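06/01/2025
By Shahram Hassanpour

Revised handling rules for multi-finger hands

The revised handling rules for robot hands take effect at both sites this month. They replace the short list that has been taped to the cell doors at Idgate and the longer version that Drestgate wrote for itself. Anyone who runs, loads, cleans or repairs a hand with more than two fingers should read the full text before their next shift on a cell. What follows covers the parts that have changed and the parts people have asked about.

The old list was written for two-jaw grippers. It told operators to check the jaws, check the air line and keep clear. Most of that still holds, but a hand with separate fingers has more joints, more covers and more cables, and it can fail in one finger while the others go on working. In February we went back through 218 stop reports from the soft goods cells. The largest group, 61 reports' worth of lost time at Idgate alone, came from worn or dirty finger pads. The second group was cables and straps that had moved out of place near the hand.

Who the rules apply to

The rules apply to every cell that uses a hand with three or more fingers, including the test cells. The Fendberg project has been working under its own waiver and that waiver ends with this revision. Visitors and contractors follow the same rules as staff. A contractor who has been trained on the same hand somewhere else still has to complete the site sign-off, which takes less than an hour.

Teleoperated work is covered too. The old list did not mention it, and some operators took that to mean the checks were optional when a person was driving the arm. They are required. A person at the controls can react to a slipping part, but cannot see a loose screw behind the palm from the operator's seat.

Checks before the first cycle

Do these with the arm in the service position and motion locked out. Log each one by initial.

Look at the underside of the palm housing and along its seam. If the seam has opened or the cover can be moved by hand, tag the unit out.

Check the screws on any mounting bracket near the hand. Use the torque driver that hangs at the cell. Finger tight is a fail.

Follow each strap and cable from the connector down. Nothing should be able to get between two fingers or under a fingertip at full travel. A strap that hangs in front of a finger is allowed only if it has been checked through the full range of motion and stays clear of the pad.

Bend each finger with the slow jog command and watch it come back. All fingers should return to the open position without a pause. Write down which finger if one lags. "Hand slow" is not enough for maintenance to work from.

Wipe the pads with a dry lint-free cloth. Do not use solvent. The cleaning spray from the packing line was tried at Drestgate and it left a film on the pads, so it has been removed from the cell carts.

Pads

This section has changed the most. Pads used to be replaced when they looked worn. Looks turned out to be a poor guide, as two people would grade the same pad differently, and dark goods leave lint in the texture that hides wear. Pads are now replaced on a cycle count, and earlier if they fail a pull test.

The pull test uses the standard cloth strip and the small spring scale in the cell drawer. Close the finger on the strip at the normal setting and pull straight down. If the strip slides before the marked line on the scale, change the pad. Test each padded finger by itself. Do not average the results.

Replace a pad when the texture has come off any part of the contact face, when an edge has lifted, or when the pad turns on the finger. Always replace the whole pad. Gluing down a lifted edge is no longer allowed, even to finish a shift. Put the old pad in a bag with the hand number and finger number on it and leave it in the maintenance tray. Zamani in maintenance is keeping the old pads until the fall so that the cycle limit can be checked against real wear.

Fingers are numbered from the cable side of the hand. Both sites now use the same numbering. Drestgate used to count from the other side, so old entries in that log should be read with care.

Force settings

There is one force table, and it is kept on the cell controller. Printed copies are to be thrown out. Goods are grouped by how they behave in the hand: stiff, soft, thin and slippery. Satin linings, coated nylon and similar cloth go in the slippery group even when the item is small or light.

Start in the lowest row for the group and go up one step at a time. If the item slips at the top of its group, stop and call the cell lead. Do not move it into a higher group to get through a batch. That was the cause of the 7 seam tears reported at Idgate, and in each case the pad would have failed the pull test if it had been done. More force on a bad pad mostly moves the damage from the pad to the goods.

Changes to the table can be requested by any operator. Send the item number, the row you used, and what happened. The cell lead will answer within two shifts – if you do not get an answer, come and find me.

Lighting and camera views

Dark cloth under strong light is hard to judge on a screen. When the table is very bright, the edge of the goods can be clear while the part under the fingers is lost, and small items nearby blur into the background. Several operators at Drestgate had been turning the table lights up to see better, which made this worse.

Set the lights with the goods in place, not with a bare table. Use the darkest item in the batch. You should be able to tell from the screen whether the cloth is touching the pad or only close to it. If you can't tell, lower the light before you change anything else. Check again whenever the goods change color.

A view from near the hand will often have the housing or a bracket in it. That is acceptable as long as the contact point of at least two fingers can be seen. Do not shift a camera mount during a batch. If the mount has been touched, stop, redo the screw check and log it.

People near the hand

No hands inside the fence with motion enabled, at any speed. The old list had an exception for straightening goods at slow speed and that exception is gone. Use the hold button, wait for the lamp, open the gate, straighten the goods, and close up again. We timed this and it adds little to a batch.

Cloth can wrap. If fabric is caught in a finger, do not pull on it from outside the fence and do not jog the finger to shake it loose. Lock out, then open the finger with the release tool. Cut the cloth if you need to. The goods are written off and no one will be asked to explain the cost.

Long sleeves, lanyards and loose gloves stay outside the gate. Gloves for clearing jams must fit at the wrist.

Logging

The log is shorter than before. Operators record the pre-cycle checks, pad changes, force changes and stops. Everything else is pulled from the controller. The old form had space for comments and few people used it, so the new one has a single line marked "what did you see." Please fill it in for every stop, even if the cause seems plain.

Stops of up to 3591 milliseconds that clear by themselves are counted by the controller and do not need an entry. Anything longer does.

Soft goods: the approach

The last part of the revision covers the moment when the fingers meet the cloth. Bring the hand down with the fingers pointing at the table and let a padded fingertip reach the fabric first. Pause there. Confirm that it is the textured pad that meets the goods, and not the smooth side of a finger, before giving the close command. Cloth often reaches the hand as one raised fold with the rest spread on the table, and the fold is what you should aim for. The view below is the one to keep in mind at the pause: dark fabric right up at a dotted pad, with a bright table behind it.

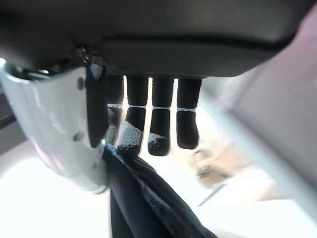 Sign-off and questions

Sign-off sheets are at the cell lead's desk at each site. Form 461 is the only one that counts, and older forms will be sent back. Operators who signed the draft rules in February need to sign again, as the pad and gate sections have changed since then. Questions about the force table go to the cell leads, and anything else can come to me.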